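How to find out why your simulated arm keeps hitting the plate

1.2K views · 12 comments · 4 shares

Our grasp planner, Koo, was supposed to learn to pick up fragile tableware in the Seltholm simulator before anyone let it near the real stuff. It passed nearly 900 trial grasps without complaint. Then one afternoon in May, Femke Declercq opened the contact log and found that the arm had been pushing straight into the plate in 100 of them, and had scored each one as a success. A plate that can't break is a very forgiving teacher.

If your grasps look good on the dashboard and you have a bad feeling anyway, work through the steps below. You'll need the log from a failed run (or a suspiciously perfect one) and a fresh cup of coffee.

Step 1. Freeze the run at first contact

Don't watch the whole replay. Everything looks smooth at full speed, including disasters. Open the log, search for the first contact event, and step back 4 ticks. Save the state there. Write down the tick number on paper, because you will close the wrong window later.

Step 2. Render from low and close

The default overhead view is lovely for presentations and hides every collision you own. Move the camera down near the rim and turn the textures on. We used the old painted plate from the asset library, cracks and all. Toon Leemans had argued for a plain white disk, which loads faster and has no opinions, but a patterned surface makes it much easier to tell where you are from one render to the next.

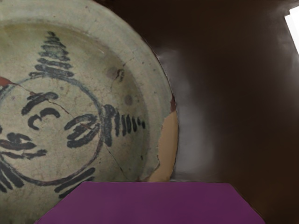

Test plate, close view, textures on. Note the chipped rim on the right.

Step 3. Turn on the collision mesh

Now switch the view from visual mesh to collision mesh and leave the camera alone. Flip back and forth a few times. The two shapes should agree. Ours did not. The exporter, Drosum, had wrapped the plate in a neat convex hull, so as far as the physics was concerned the plate was a solid lid. No well, no chip, no edge to get under. The fingers were closing on a shape only the solver could see.

Step 4. Rebuild the collision shape

- Delete the hull. Do not keep it "for now."
- Split the plate into convex pieces, with the rim separate from the well.
- Check any damaged section by hand. Automatic tools love to fill in a chip.
- Export again and repeat Step 3.

Jolien Van Loon got ours down to 12 pieces, and the solver stayed fast enough that Toon stopped sighing.

Step 5. Make force count

This was the embarrassing part. Our score checked whether the plate went up. It did not check how hard anyone squeezed it. Set a peak force limit, fail any run that goes over it, and log the finger that did it. Pick the limit from your real gripper's spec sheet and your real object, and err low.

Step 6. Run the bad ones again

Replay the runs you flagged before you try anything new. Expect your success rate to fall off a cliff. Leave it there. Zewditu Gebremichael pinned our new number over the sink, where it has done wonders for morale.

Do not move to hardware until the flagged runs pass or fail for reasons you can explain out loud. When you do move, start with the speed limit on, keep a hand on the stop button, and use a plate from the thrift store.

12 comments · Share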